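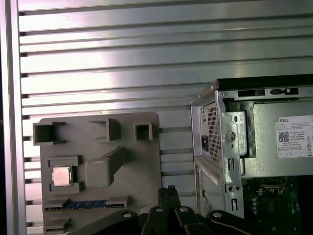
Attachment 1: practice board on the left, Dell tower open on the right

Ticket: Tancombe training bench, chip seating
Opened by: Luzius Camenzind
Status: solved, leaving open for comments

2nd June
First of all, I love this board! The big gray blocks make it so easy to point at things, and the CPU socket is a proper square you can find with a fingertip. My trouble is with the chip. On 7 tries out of 40 it rocked a little when I pressed on one corner.

Tried so far:
- Blew out the socket. No change.
- Turned the chip a quarter turn. Worse, so I turned it back.
- Swapped in the spare from the Veltelell kit. Same rocking.

Reply from Stusteck bench support
Thanks for the great notes. Please check the wall screws behind the board. If one is loose the plastic bows and the socket goes with it. We had this in January with a Tanner board.

Update, Luzius
Found it! Lower screw, a good half turn loose. Tightened it and ran six more tries, all solid - so happy with that. The blue slot strip is next on my list. Is there a spare strip in stock, and does it need the same screws?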